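Chapter 4
Counting What the Arm Learned: Trials, Resets and the Gear Plate

What you'll need from earlier chapters: the difference between a demonstration and a rollout (Chapter 2), and enough of Chapter 3 to remember why a success rate on its own makes me grumpy.

I spent most of one October arguing with Svenja Tiedemann over whether a gear was "on" a peg. We had a plate with pegs on it, a handful of small spur gears, and a robot arm that had been trained from demonstrations to put the gears on the pegs. Lovely, simple job. Svenja watched a rollout and marked it as a success. I watched the same rollout from the other side of the bench and marked it as a failure, because to my eye the gear was sitting up on one side like a hat. We'd both been scoring all morning! So which of us had the right numbers?

Neither, as far as I'm concerned, and that's where this chapter starts. Before you can say a new training method beats an old one, you have to be able to say what happened in a single trial, in words that somebody else would also have picked.

4.1 A small task with a lot of ways to go wrong

The gear plate is the running task for this chapter. It came to us from a lab at Zedholm (they sent a drawing and a very short email), and I've used it for teaching ever since. The setup fits on one mat. You've got a flat round plate with a hole in the middle and short upright pegs. You've got gears with a bore through the centre. The arm picks up a gear, carries it over, lines up the bore with a peg and lets it down.

Say it that quickly and it sounds like one skill. Try to write down the ways it can fail and you'll fill a page. The gripper can close on air. It can pick the gear up by the very edge of the teeth, so the gear tips as it lifts. It can get the gear to the peg and miss by the width of a pencil line, which leaves the bore resting on the peg's rim. It can seat the gear perfectly and then knock it loose on the way out (my least favourite). It can also bump the plate, so the next peg isn't where it was a moment ago.

A policy that fails by grabbing air and a policy that fails by missing the peg by a hair can have exactly the same success rate. They need completely different fixes. If all you wrote down was yes or no, you've thrown away the bit you needed.

4.2 Stage scoring

What I do now is split each gear into stages and score the stages. For this task I use four:

Reach. The fingers are either side of a gear.
Grasp. The gear is held between the fingers and clear of the mat.
Align. The bore is over a peg.
Seat. The gear is on the peg, flat against the plate, and the gripper has let go.

A gear's score is the last stage it got through. Each one has a test you can do by looking, and you do have to write the test down before the first trial. Our old "seat" rule said "the gear is on the peg", and you've seen how that went. Aqeel Mirani rewrote it for us over lunch: let go, wait, look from the side, and if you can see daylight under any part of the gear then it isn't seated. I haven't had an argument over it since, or not with Svenja anyway.

You'll be tempted to add more stages. I was. We had a version with a separate stage for the lift and another for the carry, and the scorers drifted apart again right away, as they had to decide where one stopped and the next began while the arm was still moving. Keep the stages to things you could check from a still picture.

4.3 Which view do you score from?

Short answer: more than one, and say which.

A view from high up is great for reach. You can see every gear, the whole plate, and which part the arm is heading for. It's much worse for grasp and align, because the gripper gets between you and the thing you care about. A wrist view is the other way round. The held gear is big and clear and you can look right at the bore, but most of the mat is out of view, so you can't tell if a loose gear has been shoved along by the arm.

Parveen Mohmand ran the comparison for us. She had two people score the same 161 rollouts, first from the high view only and then with the wrist view added. With the high view alone they kept disagreeing over align, which is no surprise once you've tried it yourself. With both views most of those arguments went away. The ones left over were nearly all tilted gears, and you'll meet a tilted gear in the exercises.

One more thing on views. If your policy is fed the wrist picture and your scorer only gets the high one, then the policy knows more about the trial than the person marking it. That ought to bother you a bit.

4.4 Resets, or the part everyone skips

Between trials somebody puts the gears back. Where, exactly? If it's me, they go back to wherever my hand likes putting them, and after an hour I've quietly taught the evaluation my own habits. Loïc Bodin caught me at this. He plotted my start positions for one Saturday's work and they made a neat little clump on the left of the mat, nowhere near the spread I'd promised in the write-up.

So draw your start positions up ahead of time, from a list, and use the same list for every method you compare. We print 1000 of them and work down the page. If you run method A all morning and method B all afternoon, the light changes, the motors warm up and you get tired, so swap between them as you go. It's a pain. Do it anyway.

Look over Figure 4.1 before you go on. Try giving the gear in the gripper a stage from each view, and jot down which stages you'd be willing to sign your name to. 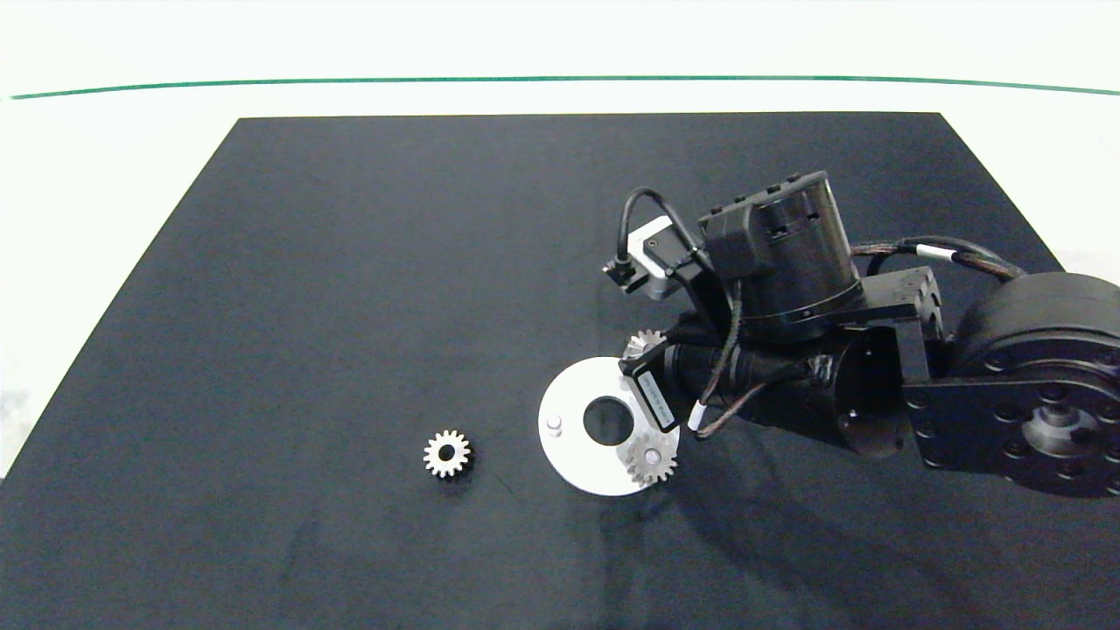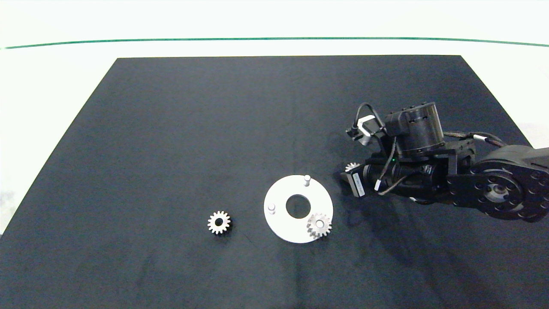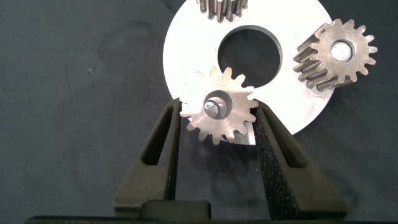

Figure 4.1. The gear plate task: two high views, then the wrist view with a gear held between the fingers.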